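Zedov台面石材涨价 月底前下单仍按旧价

2019年5月15日 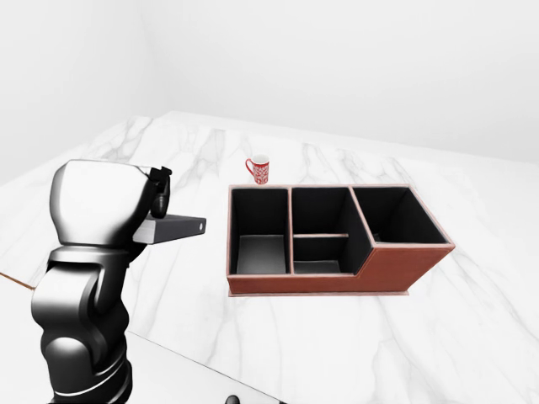 白色大理石台面，带浅灰纹路。效果图

本地几家做台面的门店这两天陆续贴出通知，天然石材台面要涨价了。最先动的是Zedov，昨天下午在门口贴了一张纸，大理石类每平方米上调95元，花岗岩暂时不动。本月底前交了定金的，按旧价算。

调价后，Zedov的入门款白色大理石台面每平方米报900元，含磨边，不含开孔。灶具孔、水槽孔另收，每个38元，龙头孔不收钱。上门量尺还是免费，但只限市区，郊区要加车费，具体多少店里说看距离。

涨价原因，店里的说法是荒料进价和运费都上去了，1月份已经涨过一轮，当时门店自己扛了下来，没往外加。这一次扛不住了。

批发商Goltinow供着城里大半门店的板材。电话里对方只说“五月的新价单已经发出去了”，具体涨幅不肯讲，说各家拿货量不一样，价也不一样。仓库里浅色板缺货比较厉害，白底灰纹的最抢手，新货要等10天左右才到，深色的倒是不缺。

另一家门店Abbasi目前还没调价。记者上午去的时候店里有三拨人在看样板，都是冲着旧价来的。一位正在装厨房的顾客说，本来打算六月再定，听说要涨就提前过来了，橱柜都还没装好，尺寸只能先估一个，回头再复尺。店员提醒，先交定金可以，但下料一定要等柜子装完，不然尺寸对不上，改一次要重新算工费。

也有人干脆换材料。做人造石和石英石的Skuver这周咨询电话明显多了，店里暂不打算跟涨，不过促销也取消了，原来送的挡水条现在要单买。

几点提醒：天然大理石怕酸，醋、柠檬汁洒上去要马上擦，时间长了会留印子，做厨房台面之前最好想清楚。验货的时候看整板，别只看小样，同一批石头纹路差别也很大。接缝位置提前跟师傅说好，尽量避开水槽那一段。合同上要写明石材名称、厚度和收边方式，光写“白色大理石”四五个字不算数，以后扯起皮来很麻烦。防护剂做几遍、谁来做，也一并写进去。

定金能不能退，各家规定不一样。Zedov是下料前可退一半，下料后不退。Abbasi要看单子，签之前自己问清楚，最好让店里写在收据上。

另外，Goltinow的仓库平时不对个人开放，想去挑整板的得由门店带着去，要提前预约，周末不接待。有读者昨天自己开车跑过去，结果白跑一趟。

后续价格有变化本栏会在更新，已经下单的读者如果碰到临时加价的情况，可以把合同和收据拍照发到本栏信箱。

（本栏目 装修民生）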